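24/05/2024
Bench notebook, small tools and pegboard

Finally got to the pegboard over the light wood bench. It has been on the list since February, when the Durico shelving came in and everything that used to hang on the old board ended up in two drawers. Jomar has been asking for his pliers back on a hook ever since, and Lucrezia is tired of digging for scissors.

Morning went to emptying the drawers. Found the following problems:

Three screwdrivers with chewed tips. Two of them are from the old Contreras set and not worth regrinding. I put them in the scrap bin. The third is a decent flat blade and Ermanno says he can square it off on the stone, so it is in his tray with a tag on it.

One pair of scissors with glue on both blades. Cleaned with solvent, two passes, then wiped down with a little oil. They cut paper fine now. They still fold thin film instead of cutting it, so don't use them for film.

Tape everywhere. Most of the part rolls had dust stuck to the sides. Tossed the ones with less than a few turns left.

A hex key that fits nothing we own. Kept it anyway, bottom drawer.

Then the board. Higinio wanted outlines painted behind each tool, the way they had it at Talham. I am against it for now. We have changed our minds about the layout every time we have touched it, and paint means sanding the board down if we do it again. Agreed to live with plain hooks for a month and then talk about it. If the tools are still going back to the same places by then, he can paint.

Hooks: we have two kinds in the box, the plain straight wire ones and the U-shaped ones. The straight ones lift out of the holes if you pull a tool up and toward you in one go. Uriel showed me that pinching the back leg a little with pliers before pushing it in makes it hold a lot better. Did that on the ones that get the most use. Did not do it on the spares, so if one of those comes away in your hand, that is why. Pinch it and put it back.

Rules for the board, as agreed over lunch:

Screwdrivers go in the black cup, handles up. It takes a few before they start leaning on each other and you can't get one out without the rest coming along. If it gets to that point, put up a second cup. There is a spare in the Flavwood box under the bench.

Scissors hang from a hook by the handles, points down. Not in the cup. Lucrezia caught her knuckles on the old arrangement and I don't want a repeat.

Tape goes to the right of the scissors. One roll to a hook. When two rolls share a hook the back one never gets used and goes gummy at the edge.

Pliers get a U hook, one leg on each side of the joint. Tried them on a straight hook first and they slid off the end when the bench was bumped.

Anything that comes off the board gets laid out on the bench in a row, pointing to the front edge, until it goes back up. I picked this up from an old supervisor and it does help. At the end of the day one look along the bench tells you what is still out.

Did a full run of taking down and putting back in the afternoon, with everyone watching and arguing over hook spacing. Main finding is that the scissors need more room on both sides than I gave them on paper. The handles are wide and it is easy to knock them going for the next tool over. Leave a free hook beside them and don't fill it.

Second finding is height. I had the row lower to begin with, so the shorter people could reach without leaning over the bench. The trouble is that the scissor points then come down close to anything standing on the bench. Moved everything up by a few holes. Lucrezia says she can still reach all of it.

Board and bench, blue and orange-and-black screwdrivers in the cup, red scissors on their hook:

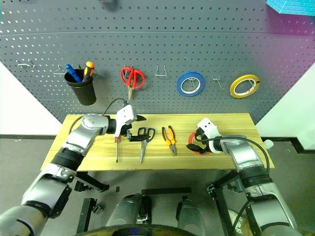
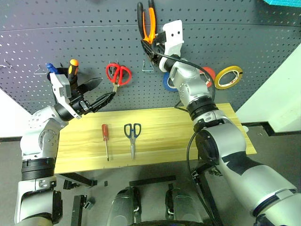 Still open:

Labels. Jomar has offered to do them on the label printer. I asked him to hold off until we settle the outlines question, and to use words and not part codes. Last time the labels said things like 708 and 133 and you had to go find the list to know what they meant.

Second pair of pliers. We have orange-and-black handled ones for general use, but I would like a small needle nose pair for pulling wires through. Price before ordering. Uriel has an account with the Contreras counter and will ask.

Tape stock. After throwing out the bad rolls we are down to 5 sealed ones in the cabinet. Fine for now. Ermanno to add it to the next order.

Light. The strip over the bench throws a shadow on the lower half of the board when you stand close to it. Moving it forward would help but that means a new bracket. Measured the existing one, 11 inches from wall to tube. Higinio thinks he can extend it with offcuts from the shelving job. Not urgent.

The bench top itself is in good shape. I went over it with a damp cloth and it cleaned up fine. Please keep solvent off the wood, use the steel tray for that. There is a ring on the other bench from a can somebody set down wet and it has not come out with anything I have tried.

Drawers: top one is now empty and lined. I would like to keep it that way until we know what we are missing. If you come across a tool that has no place on the board, put it in there with a note saying who uses it and how often, and I will go through the drawer when I next do the hooks.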